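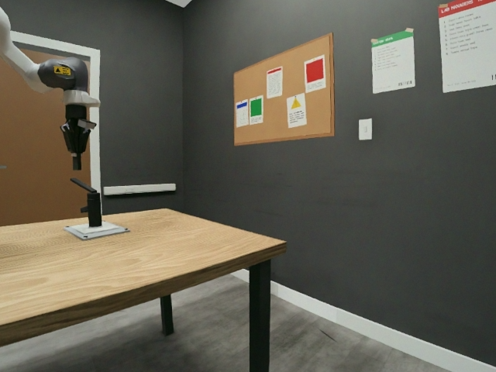 工坊版块 › 自制与改造
主题:仿真里练扳手柄,搬回工坊到底能剩下多少

慢车道上的螺母(楼主)
先说立场,我对“先仿真再上真机”这一套一直不太买账,但这次被拉进来了,所以来发帖问问。

背景:我们几个人合用一间工坊,想给旧的手动压盖台做个自动扳手柄的动作。机械臂是工坊里公用的那台,夹爪是Vemeck的两指款。组里的Faizal坚持先在Grulurer里搭一个场景,把动作跑熟了再碰真东西,项目名字也是他起的,叫Falcão。场景现在搭得差不多了:木桌,方底板上立一根黑色圆柱,顶上一根长的扁手柄,柱子侧面还有个短旋钮。夹爪从上面垂直下来,夹住手柄往下压。

他跑了1000轮,说成功率很好看。我看完录像的感想是,画面确实漂亮,连墙上的软木板和贴的通知都有,可我关心的东西一样也看不见。手柄的阻力是他拍脑袋填的。我们真正那根手柄,冬天和夏天手感都不一样,轴套里还有旧油。

想问做过类似东西的人,从仿真搬到真机,你们最后留下来的有多少?我怀疑只留下一堆路径点。

faizal_menon
我就是楼里说的那个Faizal,来给自己辩护一下。阻力没有拍脑袋,我拿弹簧秤拉过,拉了三次取的中间值。房间和海报是现成的场景包自带的,我没在上面花过时间。

仿真的用处我开会时讲过:接近姿态、夹爪会不会撞底板、腕部会不会转到极限,这些在桌面上试一次错可能就要换指尖。你上回手动示教把夹爪蹭在台面上的事,大家还记得吧。

慢车道上的螺母(楼主)
记得,指尖是我赔的。但你那把弹簧秤是挂在手柄末端拉的,夹爪夹的位置靠里,力臂都不一样。

faizal_menon
力臂我换算过了。

铁屑与茶
插一句。换算的前提是手柄绕一个理想的轴转。这种便宜的扳杆,轴孔都是旷的,横向能晃不少。你夹爪夹得死,手柄又要晃,力就全跑到指尖上去了。仿真里默认的铰链可不会晃。

我在自己车库弄过一台给盆栽分装土的,也有一根类似的扳杆。仿真里跑得行云流水,真机上头一个下午就报了过力。后来改成两指不夹紧,留一点缝,用指侧去推,才算能用。

Larasati在学电工
想问个外行的问题,既然只是推,为什么要用夹爪?焊个小叉子装在法兰上不行吗?

铁屑与茶
行,而且我觉得更好。但人家夹爪大概还有别的活。

慢车道上的螺母(楼主)
对,压完还要把盖好的罐子拿走。换工具又是一套麻烦,工坊没有快换盘。

风向标_Soonim
我来唱个反调。楼主问留下多少,好像默认仿真应该原样搬过去。我自己做的时候从来没这么指望过。我拿它来淘汰方案,夹具放左边还是右边,柱子要不要垫高,一个晚上能试很多种摆法,真机上光是拧螺丝就拧到睡觉了。成功率那个数我基本不看。

所以Faizal报成功率,楼主骂成功率,我觉得两位在同一个坑里。

慢车道上的螺母(楼主)
这话我一半同意。问题是他拿那个数去说服大家买第二套夹爪。如果只拿来挑摆法,我没意见。

faizal_menon
买备件和成功率没关系,备件是因为你(略)。

风向标_Soonim
哈哈,好,这段我跳过。

说点具体的,你们仿真里手柄的初始角度有没有随机?底板的位置呢?如果每一轮都是同一个起点,那1000轮和一轮差别不大,只不过把同一段录像放了很久。

faizal_menon
底板的位置随机了,前后左右各2毫米。手柄角度没有,固定在左端抬起来的那个位置。

风向标_Soonim
2毫米太客气了。你们那个底板是怎么固定在真桌子上的?

慢车道上的螺母(楼主)
没固定,双面胶。

风向标_Soonim
……那先别聊仿真了,先打孔。

铁屑与茶
同意打孔。双面胶粘底板,手柄往下压的时候没事,抬回去的时候就会把一边掀起来。肉眼看不太出来,压几十次以后整个就偏了。你们要是舍不得在桌面上打孔,至少用两个压板压住对角。

慢车道上的螺母(楼主)
桌子是工坊公用的,打孔要问Hélder,他上次因为有人在桌面上钻穿了发过火。我去问问压板行不行。

补一个疑问:仿真里底板四角附近是有螺丝的,画得清清楚楚。Faizal,你模型里底板和桌子之间是什么关系?

faizal_menon
固定连接。螺丝是模型外观。

慢车道上的螺母(楼主)
所以你跑的那台机器是焊在桌上的,我们这台是粘在桌上的。我就是想说这个。

faizal_menon
好吧,这一条我认。今晚改成可滑动的接触,摩擦系数给个范围。

老木匠不上网
看了半天,你们为什么不直接上真机,把速度调到很低,人站在急停旁边?我年轻时调送料机就是这么调的,没有什么仿真,一样调好了。

Larasati在学电工
前辈,可是那样人要一直站着吧?

老木匠不上网
站着就站着嘛,调机器哪有坐着的。

风向标_Soonim
低速调路径可以,低速调力就会骗人。慢慢压的时候旧油有时间流开,一提速阻力就上来了。楼主不是说轴套里有旧油吗,先清了再说,我猜清完以后你们一半的争论就没有了。

铁屑与茶
旧油这点我不太同意,室温下那点油影响有限,旷量才是大头。清当然可以清,别抱太大希望。

慢车道上的螺母(楼主)
周六下午去工坊弄了一次,汇报一下,顺序有点乱。

Hélder同意用压板,不同意打孔。压板用的是他抽屉里两块旧的,压住对角。轴套拆开清了油,重新上了一点Fluler的薄脂,手感确实轻了,不过轴孔旷得很明显,用手捏着末端能左右摆。这点铁屑说对了。

然后把Faizal的路径原样导进去,四分之一速度。接近的那一段没问题,夹爪垂直下来,离底板和那个旋钮都有余量,我得承认这一段要是靠我示教,得磨蹭很久。夹住往下压的那一段不行,走到大约50度的时候控制器报过力停了。重来,还是在差不多的位置停。

改成铁屑说的留缝推,过了。连着推了一阵没有再停,但手柄压到底以后往回带的时候,指尖会从扁手柄的侧边滑出去,所以抬回去这一下还没解决。

faizal_menon
停的那个角度我回去在仿真里查了。夹死的情况下,夹爪走的圆弧圆心和手柄轴差了一点点,仿真里铰链硬撑过去了,接触力其实已经冒了个尖,我之前没画这条曲线。也就是说数据里有,是我没看。

慢车道上的螺母(楼主)
那圆心为什么会差?

faizal_menon
我量柱子高度的时候量到了手柄上表面,轴在下面。手柄的厚度忘了减。

铁屑与茶
……所以和旷量也没关系?

faizal_menon
有关系,旷量救了你们,要是轴很紧,可能更早就停了。

铁屑与茶
这个说法我要想想,感觉你在哄我。

风向标_Soonim
抬回去那一下,可以试试在指尖上套一小截热缩管,增加点摩擦。或者干脆给手柄加一根回位弹簧,让它自己上去,机械臂少做一个动作就少一处出毛病的地方。

Larasati在学电工
弹簧会不会让往下压更费力,又报过力?

风向标_Soonim
会增加,挑软一点的,只要能把手柄自重托起来就行。可以先拿橡皮筋试。

慢车道上的螺母(楼主)
橡皮筋试过了(工坊里最不缺这个),能回到一半,剩下一半靠夹爪从下面顶。先凑合着。

我的看法改了一点点:接近段我以后不跟他争了,让他先在电脑里跑。碰到东西以后的部分,我还是只信真机上停下来的那一下。成功率请不要再写进群公告。

faizal_menon
群公告已经删了。圆心改过的版本放在共享文件夹的Falcão目录里,麻烦下次去的人先用夹紧的方式再试一遍,我想知道是不是真的只差那个厚度。压板别拆。

铁屑与茶
记得把夹紧和留缝的两条电流曲线都存下来贴上来,光说“过了”我是不信的。

慢车道上的螺母(楼主)
行,下次存。控制器导曲线要插U盘,谁拿走了工坊那个U盘的先还回来。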